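小件整理记录:玩具蔬果的分类、清洗和入箱

2022年4月9日

分类:家务 / 收纳

上次写到旧书架拆完以后,客房地上留下三个纸箱没有处理。其中两箱是电线和转接头,另写。这篇只记第三箱,里面全是过家家用的蔬果、面包、鸡蛋之类的小件,来源混杂:一部分是孩子小时候买的Tomamen成套玩具,一部分是Annelies Timmermans搬家时整袋转给我们的,还有一部分从Maes旧货店按袋称来,袋子里有什么不能挑。多年来这些东西一直混放,盖子压不平,找一件要翻到底。

整箱先称重。去掉纸箱和里面的隔板,净重2773克。用的是厨房秤,量程够,分辨率一克。称重的目的是决定收纳盒的规格,后面会用到这个数。

一、分类依据

第一次分的时候按“蔬菜、水果、主食、其他”来分,做了半个小时就放弃了。问题出在简化造型上。很多玩具厂给小件做的形状只保留大轮廓,一个椭圆加一点颜色,既可以说是瓜,也可以说是豆子或者土豆。红色和绿色的还好判断,黄色的最麻烦。柠檬、小甜瓜、玉米粒、芒果、黄土豆,缩到同样大小以后差别很小,没有蒂也没有叶子的就更难说。成套的有说明书可以查,散件没有。Jelle Hendriks来家里吃饭时帮忙认过一轮,他和我对同一批黄色件给出的答案有一半不一样,孩子又给了第三种说法。

所以改成按材质分。材质直接决定怎么洗、怎么晾、能不能叠放,叫什么名字反而影响不大。分成下面几类:

硬塑料,空心。敲击声音清脆,捏不动,多数有合模线。成套的Tomamen基本都在这一类。

软胶。捏得动,回弹快,表面容易粘灰。底部常有一个小出气孔,孔的位置要留意,后面清洗会讲。

发泡材料。很轻,指甲能压出印子,回弹慢。表面有的光滑,有的故意做出纹路。

木制,上漆。重,数量最少,漆面多少都有磕碰。

布制,填充棉。主要是面包片、荷包蛋和一串香肠。

判断材质时,看和捏都不完全可靠。硬塑料如果壁很薄,捏起来和软胶接近;发泡件如果外面有一层皮,看起来和硬塑料一样。比较稳的办法是称单件重量再比体积。体积不用真的量,拿一件已知材质、大小接近的放在旁边,两件分别上秤,差距一般很明显。发泡件在厨房秤上经常显示一两克,有时秤干脆不动,这时候把几件同类的一起放上去再看。

连接方式也顺便记一下。可以“切开”的那种玩具,两半之间靠魔术贴或者磁铁连接。魔术贴的一面会勾住布制件的纤维,必须分开放。磁铁的不要和电子秤放得太近,我那台秤在旁边放了一堆磁铁件以后零点漂了几克,移开就恢复,原理没有深究。

二、工作台面

分拣在白色桌板上做。之前试过在地毯上分,小件滚进沙发底下,布制件沾毛,效率很低。深色餐桌也试过,绿色和褐色的件在上面不显眼,漏看的多。白色桌板的好处是颜色判断准,污渍也看得清楚:一件放上去再拿起来,底下留没留印子马上能看到。

缺点是反光。顶灯直射时,上过漆的木件和硬塑料件会有高光,划痕看不出来。关掉顶灯,只用侧面的台灯,光从一边来,表面的凹凸会靠明暗显出来。检查发泡件的裂纹基本都靠侧光。侧光的另一个用处是看件有没有放平,阴影贴着边缘的是贴住桌面,阴影和边缘之间有空隙的是翘起来了,多半底部变形。

圆的和长圆的件在硬桌面上会滚。解决办法是在桌沿加一圈矮挡条,用的是上次装柜子剩下的木条,双面胶固定,用完可以撕掉。没有在桌面上铺毛巾,铺了以后确实不滚,但看不清底下的碎屑,也会给魔术贴件添麻烦。

拿取小件时尽量拿中段,不捏两端。发泡件的两端通常是最薄的地方,或者是原来粘叶子和蒂的地方,残留的胶比较脆,一捏就掉渣。长圆形的件横着拿比竖着拿稳,接触面在最宽处,力也分得开。

三、清洗

硬塑料:温水加少量洗洁精,软毛牙刷刷合模线,冲净,倒扣沥水。空心件如果有孔,先用胶带封上再洗。已经进过水的,摇一摇能听见,要把孔朝下放在网架上,多放几天。Tomamen有几件番茄就是这样,摇出来的水颜色已经不对,直接扔了。

软胶:洗法相同,但不要泡。出气孔会吸水,捏的时候吸得更快,所以洗的时候不能捏着刷,要托在手心里刷。粘手的软胶是增塑剂析出,洗完过一阵还会粘,扑玉米淀粉能缓解一段时间。粘得厉害的单独放,不要贴着硬塑料,会把对方的表面腐蚀出印子。我有一个茄子和一个塑料盘子贴在一起放了几年,分开时盘子上留下一块凹痕,形状和茄子的侧面吻合。

发泡:不泡水,只擦。拧干的微纤维布,顺着纹路擦,横着擦容易把突起的地方搓毛。纹路里的灰用干的软毛刷,化妆刷也行。酒精不要用,我在一件绿色的背面试过,布上掉了颜色。

木制:拧干的湿布擦一遍,马上用干布再擦一遍。漆面有缺口的地方不要碰水。缺口边缘翘起的漆片用指甲轻轻去掉,再用细砂纸磨平。

布制:装洗衣袋,机洗,低温,不甩干。香肠那一串先打结固定,不然会缠在一起。荷包蛋的蛋黄是缝上去的,洗之前检查线头。

晾的时间差别很大。硬塑料一晚上够了。布制件摸着干,里面的棉不一定干,判断办法还是称重:隔一天称一次,两次读数一样就算干了。木件立着晾,不要平放。

四、散件登记

成套的照说明书核对,缺什么写在盒盖内侧。散件没有说明书,做了一个很简单的表格,每件一行,列为编号、材质、主色、长宽、重量、备注。编号从1开始顺着写,不按类别分段。分段编号的做法我以前在螺丝盒上用过,后来每一段都不够用,又要加字母,很难看。

登记到最后一行是128。这个数只含散件,不含成套的,布制的也只登记了整件,香肠一串算一行。

长宽用卡尺。软胶和发泡件不能夹紧,卡爪刚碰到就读数,同一件转一个角度再读,取大的那个。长圆形的件另外算一下长宽比,这一列原来没有,是登记到一半补的,对区分黄色件有用。比如柠檬类的长宽比偏小,两头有尖;玉米类的偏大;比例在2上下、两头圆、没有尖的,就归进“瓜/豆,未定”。

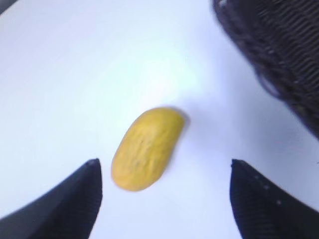 “未定”这一栏我原来打算最后清空,后来觉得没有必要。备注里写清楚主色、表面有没有纹路、两端是圆是尖,找的时候已经够用。孩子玩的时候也不按表格叫名字,同一件上午是土豆,下午是面包。强行定一个名字,只会让表格和实际用法对不上。

颜色一列的写法统一过一次。开始时随手写,同一种黄写过“黄”“土黄”“芥末黄”“柠檬黄”,排序以后散在各处。后来规定主色只能写一个字,深浅和偏色放备注。偏色的判断在日光和台灯下结果不同,台灯偏暖,黄色件看上去都更深一些。统一在上午靠窗的位置看,不开灯。

表面纹路也只写有或无。试过分成横纹、竖纹、网纹和颗粒,分得越细,两次登记的结果越不一致。Koen Aerts在电话里建议拍照存档,用照片代替文字。这个办法我同意,但照片要和编号对应,命名是另一份工作,暂时没有做。

五、收纳盒

盒子用的是Prakden的浅盒,透明,带卡扣盖,可以叠。选浅盒是为了只放一层。两层以上就又要翻,和原来的纸箱没有区别。

重量分配如下。成套的硬塑料件加上木件,净重1081克,装进带隔板的那只,放在最下面。剩下的按材质分到其他几只里,最轻的发泡件放最上面。发泡件的盒子不要装满,盖子压下去应该碰不到任何一件,长期受压会留下平面,恢复不了。

粘手的软胶件单独用硫酸纸包,一件一张。烘焙纸也能用。不要用保鲜膜,保鲜膜自己也会和软胶粘在一起。

盒底铺一层防滑垫,抽屉用的那种,网格状,按盒底剪。铺了以后长圆件基本不滚,端着盒子走路也不会全部挤到一边。网格的孔要比最小的件小,我剪第一张时没有注意,豌豆卡在孔里,换了密一点的。

干燥剂每盒一包,放在角上,用胶带粘住,避免被当成玩具拿走。木件的那盒没有放,怕太干漆面开裂,这一点没有找到可靠的依据,先这样。

标签贴在短边。贴长边的话,盒子在柜子里横着放就看不见。标签上只写材质和编号范围,但是编号没有按材质分段,所以范围其实是一串零散的数字,写不下。最后标签上只写了材质,编号抄在一张纸条上,放在盒盖里面。这是前面不分段编号的代价。Stijn Goossens看了以后认为应该重新编号,我不打算重编。

六、处理掉的部分

扔掉的:进水发霉的空心件、断了一半又找不到另一半的切切乐、掉色严重的发泡葡萄。葡萄原来有一串,发泡材料已经酥了,拿起来就掉粉,盒子里到处都是,光清理这些粉就费了不少时间。

送走的:重复的硬塑料件,洗净后装袋,由Teun Willems带去Nandthorpe的玩具交换点。那边只收硬塑料和木制的,布制的不收,发泡的要看状态。送去之前最好先问,规定改过。

留着待修的:木制萝卜一根,叶子的榫头松了,木工胶能解决。布荷包蛋一个,蛋白边缘开线。切切乐的魔术贴有几片背胶失效,旧胶要先刮干净,残胶用食用油擦,再用洗洁精洗掉油,干透以后换新的。新的魔术贴买了圆片,直径和旧的差一点,边缘会露出来,剪小即可。注意公面和母面的朝向,贴反了两半都是勾面,合不上。我贴反过一次。

七、遗留问题

秤的分辨率不够。发泡件大多在一两克,一克的分辨率等于没有数据。表格里这些行的重量暂时留空,等借到精度高一点的秤再补。

长宽比那一列,前半部分的行是后来补量的,用的是另一把卡尺,两把之间有没有系统差没有校过。抽了几件对比,读数一致,其余没有查。

柜子的层板间距还要调一格,现在最上面那只盒子拿出来时会蹭到层板。层板销子卡得很紧,需要橡胶锤。锤子在电线那两箱里,等那两箱整理到的时候再说,预计六月。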